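Skelance Recipe Cards

README for version 4

Skelance is a set of 3686 home recipes typed up from handwritten cards. The cards came from kitchens in and near Dirkville, and most were written before 2000. Zawadzka did the first typing pass and Dillier handled the second.

Files

cards.csv has one row per recipe. steps.csv has one row per step, joined on card_id.

Fields

card_id: number, never reused
title: as written, spelling kept
serves: blank if the card does not say
oven_f: degrees Fahrenheit; "hot oven" is left as text in oven_note
course: soup, main, side, bread, sweet, other

Known problems

Cup sizes are not standardized. A "can" of anything is left as a can. Soups and stews overlap, and the two typing passes did not always sort them the same way. 2 cards have a torn corner and are missing their last step.

Changes in version 4

Duplicate pie crusts merged. Fractions are now stored as decimals. The old notes column is gone.

Use

Free to copy and change. Please keep the card_id column if you pass the files on.
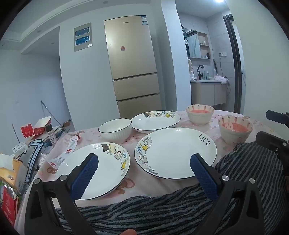
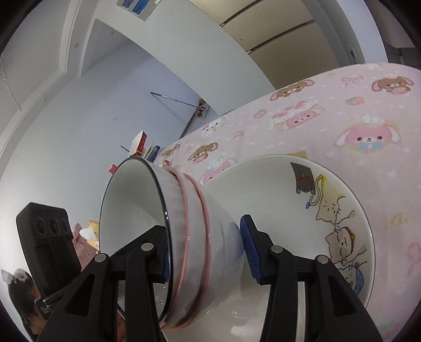

Dirkville, May

Corrections are welcome. Send the card_id and the line that needs fixing.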